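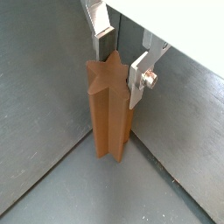
A tall brown star, gripped at the top.

Well, it's happened — my little cake kitchen is moving to Mustonside in March, and I can finally talk about it! I've been sitting on this news since before the Christmas orders started, and keeping quiet isn't something I'm good at (ask any of my regulars).

The new place is the old Trarnamow tea room, on the corner by the bus stop. It has a proper shop window, two ovens that both work at the same time, and a cold room I can walk into. I've spent years shuffling buttercream about in a fridge made for a family of four, so you can imagine how I felt when I opened that door.

The last month in the old kitchen was a busy one. I baked 189 mince pie cupcakes in a single weekend, plus the usual fruit cakes, plus a four-tier lemon cake for the Mitsotakis-Vlachou wedding that had to travel over the hill in the back of my car with the heating off. I wore my coat and two scarves the whole way. The cake was fine and the bride's mum cried, and I had a bit of a cry too once I'd got back to the car.

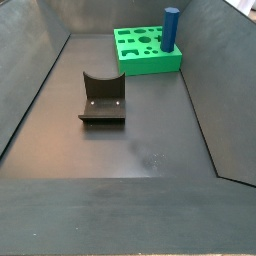 Green foam block with shaped cutouts, against the back wall.

So, what changes for you? Not much at first. Orders already in the book for February will be baked and collected from the old address as normal. From March, collection will be at Mustonside, between nine and three, and there'll be a few tables for anyone who wants a slice and a sit down. I'm starting with 3 cakes on the counter each day — coffee and walnut will always be one of them, so please stop writing to me about it!

Prices are staying put for now, apart from wedding cakes, where butter has got the better of me. If you've had a quote from me already, it stands.

I'm also bringing back the Saturday-style baking mornings

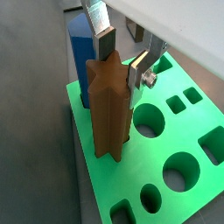
that I used to run in the village hall, only this time in a kitchen with enough sockets. There are 73 names on the waiting list, which made me laugh out loud when I saw it, so I'll be writing to people in the order they signed up. The first one will be choux buns. The second will probably be bread, unless the choux goes badly and we all need another go.

The sign over the door will say Drudarance Bakes, same as ever, in the same yellow. Opening morning is in the first week of March and the kettle goes on at nine.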